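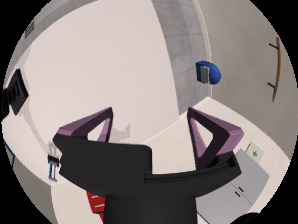
Wrist camera, fisheye render. Fingers open.

Pernano Forum > Standards and good practice > Simulated trials

Thread: Draft rule 4, clearance before descent. Comments wanted

i_onishi
Draft 3 of the trial rules is in the shared folder. Most of it is unchanged. Rule 4 is new, so I am pasting it in full.

4.1 Before descent on an upright part, the gripper shall stop with its lowest point at least 40 mm above the highest point of the fixture.
4.2 The stop shall last at least 300 ms.
4.3 The fingers shall be fully open before the stop begins.
4.4 Compliance with 4.1 to 4.3 shall be shown by the wrist camera recording.

Same rule for simulated and real trials. Comments by the end of November please, after which it goes to Rosalie Hämmerli for the final wording.
Itsuki Onishi

tarn_end
4.1 to 4.3 fine. 4.4 is wrong. You cannot read a vertical clearance off a fisheye wrist view. The fingers fill the lower centre and the lens bends everything outside them. In the render at the top of this thread the edge of the pale panel is a long arc. I would not sign off 40 mm from that.

kettlewell
Agree with tarn_end on height. For 4.3 the wrist view is the right one, though. Finger opening is clear in it and it stays clear whatever the arm is doing. Suggest splitting the evidence clause by sub-rule.

pririvby_lab
We ran the earlier draft at Pririvby for a term. Two remarks.

1. "Lowest point of the gripper" needs defining. With open triangular fingers the tips are the lowest point when the tool is vertical, but with the tool tilted one tip can be well below the other. We used the lower tip.
2. "Highest point of the fixture" also needs defining. On ours there is a cap across the uprights. Some people measured to the uprights and ignored it.

i_onishi
Both accepted. Lower tip, and highest point of the fixture including any cap or cover. For 4.4, what would people use instead? A side view is the obvious candidate:

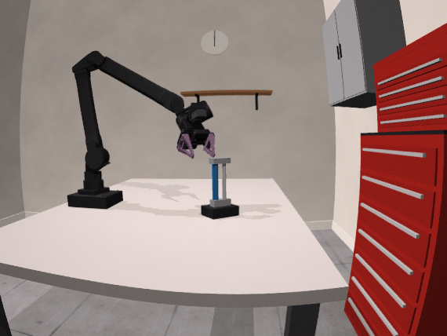 Side view, arm above the table. Fingers open, right-hand tip just above and to the left of the cap.

tarn_end
Better. At least the tip and the cap are both in it and you can argue about the same gap. It is still one camera though. That right-hand tip might be nearer the camera than the cap or further away, and the picture won't tell you which. The apparent gap changes with that.

My position is that no picture should be evidence for 4.1 in simulation. The simulator knows the pose of every body. Log it and compare numbers.

mdrake60
Disagree. The rule is meant to cover real trials as well, and a real cell does not know the pose of every body. If sim trials are allowed to pass on logged poses and real trials have to pass on cameras, you have two rules under one number. We had exactly this at Donden and ended up with sim results that could not be set beside the real ones.

tarn_end
You have two rules anyway. A rendered camera has perfect calibration unless somebody spoils it on purpose.

mdrake60
Then require that it be spoiled. Put a stated error on the camera position and report it.

kettlewell
That belongs in rule 7 (camera set-up). Please don't grow rule 4.

i_onishi
Agree with kettlewell on placement. Proposed replacement:

4.4a Compliance with 4.1 shall be shown by logged pose where available. Otherwise by two fixed cameras whose viewing directions differ by at least 60 degrees.
4.4b Compliance with 4.3 shall be shown by the wrist camera.
4.4c The report shall state which method was used under 4.4a.

mdrake60
4.4c is the least I could live with. I would still like sim trials to record the two camera views even when the log is the evidence, so that someone can go back and compare.

tarn_end
No objection to recording them. Storage is cheap.

ssv
Question from someone who only does the real side. Do cast shadows count for anything? In the side view there is a fair amount of shadow on the tabletop, including one matching the gripper. On our cell we use the shadow of the tip meeting the tip as a rough contact check.

kettlewell
As an operator aid, yes. As evidence, no. Shadow position depends on the light, and in a render the light is whatever the scene author set. Rule 9 only asks that the lighting be kept the same within a series.

pririvby_lab
While rule 9 is mentioned: does "scene kept the same" include the furniture? Our reviewer failed a series because a wall cabinet had been moved between runs. It was nowhere near the arm.

i_onishi
It does include it, if it is in any recorded view. Both views here take in a cabinet-like unit as well as the table, and a learned policy may be using any of that. Your reviewer was right on the text as it stands. If you want to vary the background, declare it as a variable and say by how much.

pririvby_lab
Understood. We will declare it.

ssv
Last one from me. 300 ms in 4.2, where does it come from? Our controller takes longer than that to settle on a fast approach.

i_onishi
It is a minimum. It was picked so that a camera at 20 frames per second gets several frames of the stop. If your arm is still moving at 300 ms then you have not stopped, and the clock has not started.

mdrake60
Then say so in the rule. "Stop" currently has no speed limit attached to it. I can think of at least one group who will read it as "slowed down".

i_onishi
Fair. I will add a tip speed threshold to the definitions and post a value for comment. Draft 4 to follow in this thread, 4.4 as amended above, with mdrake60's recording request as a "should".

tarn_end
"Should" is fine by me.

mdrake60
I would prefer "shall". Please note the objection when it goes to Rosalie.

i_onishi
Noted.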